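Bottles, Jars and the Corner They Breed In

Every small kitchen has a corner where the sauces gather. You put one soy sauce there on a Tuesday because you'll need it again tomorrow, and by October it has company. Mine had reached the stage where getting at the vinegar meant moving everything else first, so I mostly went without vinegar.

Start by taking the whole lot off the counter. All of it, including the jar you think you can clean around. Stone worktops with a speckle are marvellous at hiding drips, so go by touch: run a flat hand over the surface and you'll soon find out where the honey lives.
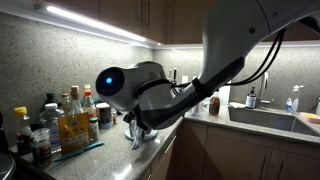 Next, wipe the bottles before anything goes back. A cloth wrung out in warm water with a drop of washing-up liquid will do for most of them. For the sticky ring under a sauce bottle, stand it in a saucer of hot water for a couple of minutes and go and be cross about something else. Check the dates while you're there. I found a chutney from a Skemwood farm shop that I'd been moving politely from side to side for 2 years.

Tall at the back, short at the front. You know this, I know this, and still the pepper ends up behind the oil. Open packets are the worst offenders, as they slump. Fold the top down, peg it, and stand it in a mug.

Anything you use less than once a week goes in a cupboard. Oil likes the dark anyway, and so do most spices, though keep them away from the oven.
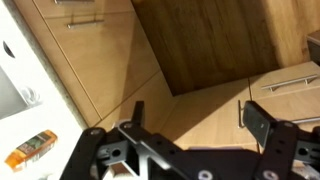
Cupboard fronts are the other half of this job, and the half I put off. Sauce travels from bottle to hand to door, and it dries there. Pale wood-grain fronts like these show it worst near the handles, where everybody grabs. Use a damp cloth, follow the grain, and dry straight after. An old toothbrush gets behind a slim metal handle, and a cotton bud sorts out the seams between the panels. My neighbour Nuria Ayele swears by a wooden skewer for the seams, but she has a steadier hand than I do.

Do the handles again on Friday. They'll need it.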